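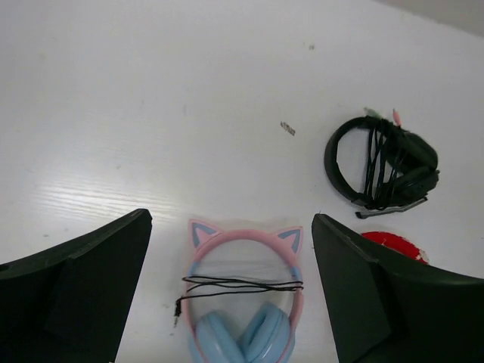 Opened by Dagim Chala | Ticket 3365 | Assigned to: Bereket Nigatu | Status: Pending customer

Nallia desktop client drops audio after wake from sleep. Playback meter moves, no output. Restarting the Jakari audio service restores sound for some 15 minutes.

Thursday, 09:40. Reproduced on second workstation, same build (154). Wired and USB output both affected.

10:25. Log shows device handle released at suspend and not reopened. Timeout set to 2000 ms. Raised to 5 s, no change.

11:10. Disabled "Allow the computer to turn off this device" on the root hub. Fault still present.

13:30 B.N.: Rolled client back to previous build. Three sleep cycles, audio present each time. Please confirm on the Harach machines before I close.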